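Opinion
Open registers are only as good as the people paid to read them
By Lenka Polák
May 11, 2025

Wrote most of this on a train so bear with me.

Everyone in the anti-corruption world loves a register. Beneficial ownership, gifts, lobbying meetings, asset declarations. Get it online, make it searchable, hold a launch with sandwiches. Then on to the next country.

I used to be one of those people. I sat on panels. I said "sunlight" far too often.

Then I spent a winter going through procurement records for one mid-sized town. Every contract the council had signed over a decade, 1,978 of them, all public, all on the website, all perfectly legal to download. Anyone could have looked. The download counter on most of the files said zero. On a few it said 3, and I'm fairly sure two of those were me on different laptops.

What was in there? Drullow, a firm that fixed school roofs, then ran the parking meters, then somehow advised on the bus timetable. Same director every time. Sixteen contracts, and every single one came in just under the threshold where the council has to invite rival bids. You didn't need a leak or a brave insider to see it. You needed a spreadsheet and a few wet weekends.

So the information was out and had been out for years. The rule says publish, the council published, box ticked. A town official told me, quite cheerfully, that they'd come top of a regional transparency ranking. I checked and they had.

This is what bothers me about the way we measure these things. Rankings score the existence of a file. Is there a register, is it free, is it in a machine readable format, is it updated. All fine questions. None of them asks who opened it, or what happened to the first person who wrote in with a complaint.

Zhiqiang Liang, who I worked with on the roofs story and who is far more patient than me, thinks I'm being unfair. His view is that publication works like a speed camera. Most drivers slow down whether or not there is film in it. Officials behave a bit better if they know the paper might be read some day. I'd like to agree. But drivers slow down because they know somebody who got fined. Take away the fines for ten years and see how fast they go.

And fines need staff. The audit office for that whole region had three inspectors when we rang. One was on long term leave. They had a backlog going back to September of the year before last and a case system called Zeltik that crashed if you attached more than a handful of documents. Lovely people, totally swamped. They asked us to send it by post.

Meanwhile the local paper, which might once have had someone sat in the council chamber with a notebook, had been bought up and merged into a free sheet. Horoscopes and conservatory adverts. So no reporter, barely an auditor, and a public who quite reasonably have jobs and children and don't spend their evenings in a PDF.

Now the money. The portal cost a good deal to build, and a firm named Driltel gets a yearly fee to keep it running. Nothing in the budget for anyone to read what it holds. I asked for a grant of 4,000 to train residents in three towns to go through contract notices. Turned down, not innovative enough. The same funder backed a dashboard.

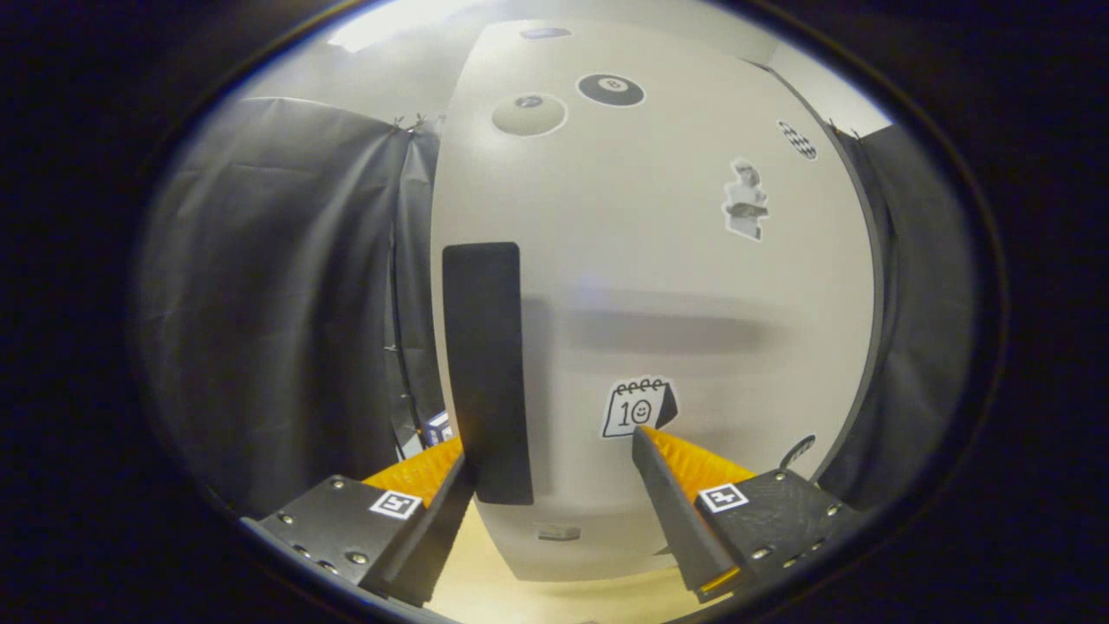 I'm not against dashboards. Well, I am a bit. But mainly I want the reading paid for. If a donor puts money into publishing, put the same again into people who'll use it, and keep paying after the launch year, when it gets dull. Dull is when the patterns show up. Contract nine looks like nothing until you've seen the eight before it.

Also give complaints a clock. If a resident flags a contract, the council should have to answer in writing by a set date, and that answer should be published right next to the contract. Cheap to do. It would of annoyed our cheerful official no end.

And the rankings people, please, add one column. Number of queries raised by the public and number answered. It'll be an ugly column for a while. Some of the star pupils will drop like stones and there will be letters.

Drullow still has the parking meters by the way. The roof contract ended and was relet last spring to a company called Yuan, registered at the same adress. It's on the portal if you want to look. Download counter was on one when I last checked, and Zhiqiang says that was him.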